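# Tovstead drip kettle, after 20 months of daily use

I bought the Tovstead to replace a whistling stovetop kettle that had furred up past saving. It is an electric gooseneck, sold mainly to people who make filter coffee, and it holds 700 ml to the marked line. I make coffee for two people every morning and tea for one of them the rest of the day.

**Heating.** A full kettle takes long enough to grind the beans and rinse a paper, and not much longer. The temperature is set with a dial on the base, and the display moves in steps of one degree. I leave it at 94 for coffee. It holds that for half an hour if you press the dial in, then switches itself off without a beep. I'd have liked the beep.

**Pouring.** This is where the money went. The spout gives a thin, steady stream and stops without dribbling when you tip it back. My sister-in-law Elisa Ruggiero has the Balogun, which costs less and pours faster, and she finds mine fussy. For a teapot she's right. Filling a big pot from the Tovstead is slow work and your wrist knows about it by the end.

**Lid.** Too tight when new. It loosened over the first winter and now comes off with one hand. The knob gets hot enough to notice.

**Limescale.** Our water is hard and the narrow spout worried me. I descale with citric acid on the first weekend of the month, leave it to stand, and pour the lot out through the spout. No blockage so far. The inside has gone a dull straw colour near the bottom that won't shift.

**Repairs.** The dial failed in November, in the first year. It spun freely and the display stayed at 60. Trindar, the shop I bought it from, asked for the receipt and a short video, and a man called Renzo Pace sent out a new base, which arrived after 2 working days. They didn't want the old one back. The guarantee was two years, so I have a few months left on it.
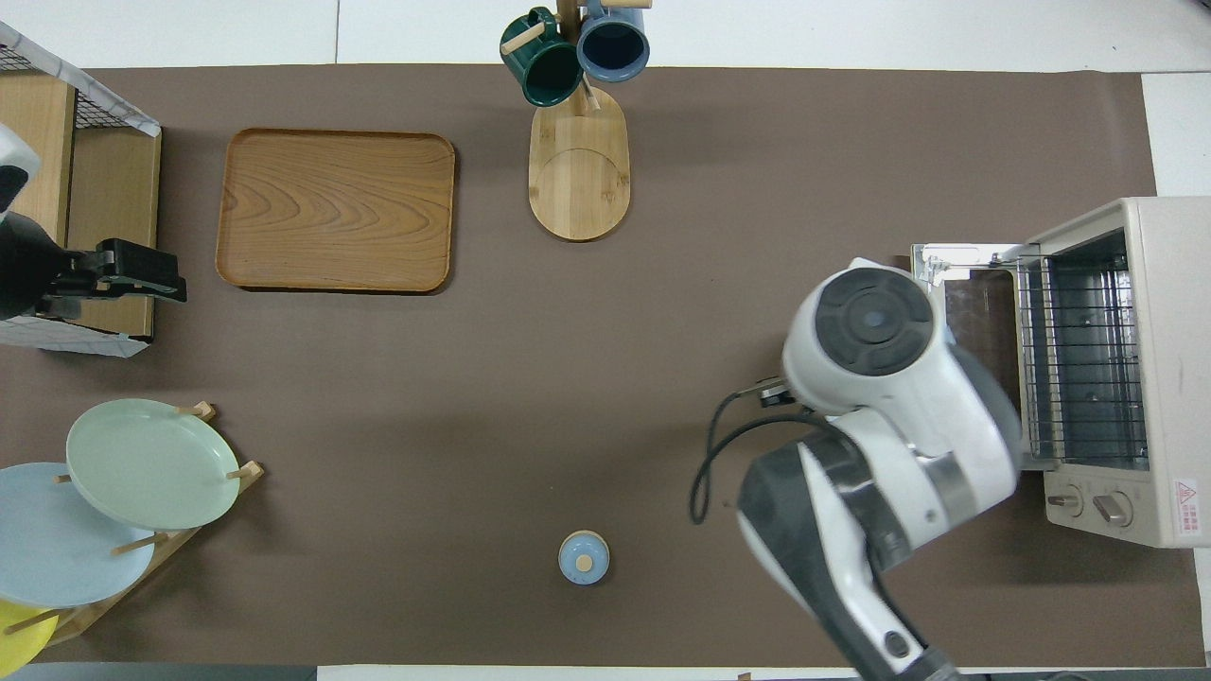

The kettle has a wide base for its capacity, and the flex comes out at the back, so it needs more depth than you'd think. Measure before ordering. It also ends up with other things gathered round it. A mug tree helps, and a wooden one with an oval base, like the one holding the dark green mug and the slate-blue one, takes less room than a row of mugs would. A rectangular tray with raised rims is handy for carrying the cups through.

I paid £171, which is a lot for hot water. The Galus is cheaper again than the Balogun but has no temperature setting, so I ruled it out. If you drink mostly tea, buy something with a bigger jug and a short spout. For filter coffee I'd get the Tovstead again, from a shop that answers its emails.

Updated 8th October: still working, lid knob still hot.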